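January
By the consumer desk

Rana to cut tea sachet range and drop outer film

Rana, the hot drinks packer based in Flistmont, will stop wrapping its boxed sachets in clear outer film from the spring. The change covers 42 lines sold to hotels, canteens and small shops. A further six lines, all of them flavoured blends with low sales, will be withdrawn when present stock runs out.

The firm said the film was first added to slow the loss of aroma in storage. Tests carried out at its Skastell warehouse compared wrapped and unwrapped cartons kept on the same racks. Moisture readings stayed within the limit set for both groups - the sachet itself, when properly sealed, does most of the work.

Trade buyers will see a small change in pack sizes. The standard catering case drops from 3,000 sachets to 2,000, which brings it under the lifting weight used by most delivery firms. The price per sachet is unchanged. Harries, which supplies the cartons, has altered the board grade so that cases can still be stacked on a full pallet.

Existing orders will be filled in the old packaging until the end of the month. Mixed pallets will not be accepted for return.

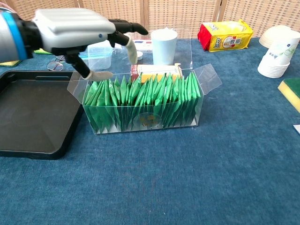
Will the best-before period be shorter without the film?

The printed period stays the same for all black and green teas, but herbal blends will lose one month.

Revised order codes will be sent to account holders on Monday.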